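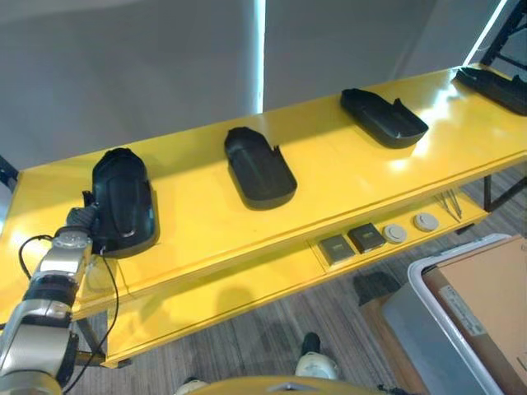

Black plastic trays in a row on a long yellow table.

Grundell recalls tow harness for inflatable water mats

Grundell has recalled the tow harness sold with its Skála line of inflatable water mats after finding that the plastic buckle on the center strap can open under side load. The notice was posted on August 6, 2022, and covers harnesses sold from April onward, both boxed with a mat and as a separate part.

The recall covers 1019 units. The mats themselves are not affected and can still be used at anchor or tied to a dock.

According to the notice, the buckle was changed in the spring when the earlier part went out of production. The replacement has the same outside dimensions but a shorter latch tongue. In a straight pull it meets the 300-pound rating printed on the strap label. When the mat swings wide in a turn, the strap pulls across the buckle at an angle, and the latch can slip out of its seat.

"The original test pulled the strap in line only," said Zanele Mnguni, product safety manager at Grundell. "We repeated it at 30 degrees to either side, and some of the buckles opened well below the rating."

The company has received 24 reports of a buckle opening on the water. No injuries were reported. In most cases the mat stayed attached by one of the two outer straps, which have stitched loops and no buckle.

Affected harnesses have a gray center buckle and a white label sewn next to the tow ring. Harnesses with a black center buckle were made before the change and are not part of the recall. Owners should stop towing with an affected harness and should not replace the buckle with a part from another product, as the webbing width differs between makers.

Grundell will send a new harness at no charge. The new version drops the center buckle and uses a stainless steel ring with a sewn loop. It takes a little longer to attach, and the strap length has to be set before the mat is inflated. Owners do not have to return the old harness, but they are asked to cut the center strap and send a photo showing the cut and the label.

Duvusska, which sells a rebranded version of the mat under the name Ollovix, said its harnesses come from a different supplier and use a metal cam buckle.

"Anyone who bought a used mat should look at the buckle color, as harnesses get swapped between mats," said Arnel Layug, who handles parts orders at Duvusska.

Replacement harnesses will ship in the order that claims are received. Stores have been told to pull remaining stock and check boxed mats before putting them back on sale.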